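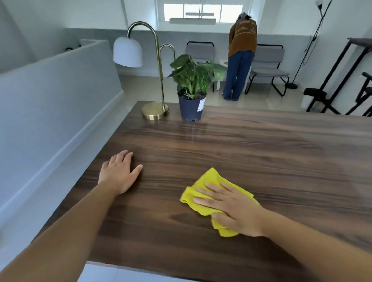

Dark timber, a yellow microfibre cloth and the brass lamp.

How to get white rings and heat marks out of a timber table

Someone has put a hot mug on your table. Let's skip the inquiry and get on with it.

First, work out what you've got. A white or cloudy mark is moisture sitting in the finish, and you can probably shift it. A black mark has gone through the finish and into the timber. For that you want sandpaper, oxalic acid and a free weekend, and you want a different page.

Second, work out what the finish is. Dab a little metho on the underside with a cotton bud and wait two minutes. If it goes tacky, you have shellac, and you should keep metho well away from the top. If nothing happens, it's likely polyurethane or some sort of lacquer, which are tougher and also more stubborn about giving moisture back.

What you'll need

An iron with the water emptied out of it
An old cotton tea towel, no print (the souvenir one from Hobart will leave you a souvenir)
Two microfibre cloths
Plain white toothpaste, not gel
Furniture wax

The method

1. Clean the table. Wrung-out cloth, one drop of dishwashing liquid, then dry it. If you iron over a smear of Vegemite you will be polishing Vegemite forever.

2. Fold the tea towel once and lay it over the mark. Iron on the lowest setting, steam off.

3. Press for five seconds, lift, look. Repeat. The mark should fade a bit each time. Don't wander off to answer the door. My neighbour Stojan Obradović did, and his sideboard now has a perfect iron shape to go with the ring.

4. Stop when it stops improving. Ten goes is plenty.

5. Anything left over gets the toothpaste. A pea of it on a damp cloth, rubbed along the grain, lightly, for under a minute. It's a mild abrasive, so it will dull the shine a little. Wipe off every trace.

6. Leave the table alone overnight. This is the hardest step if you have children, or a cat.

7. Wax. Thin coat, along the grain, wait for it to haze, buff with the clean cloth. I use Dokine in the neutral and a tin has lasted me almost 22 months. The Hellus one is fine too but smells like a school hall.

If it comes back

Cloudiness that returns after a day usually means there was more moisture than you thought. Do steps 2 to 4 again - once. After that, ring a French polisher. The last quote I got was $129 for one ring on one table, which seemed steep until I priced a new table at $909.

Coasters are also available. I own eleven and can find two.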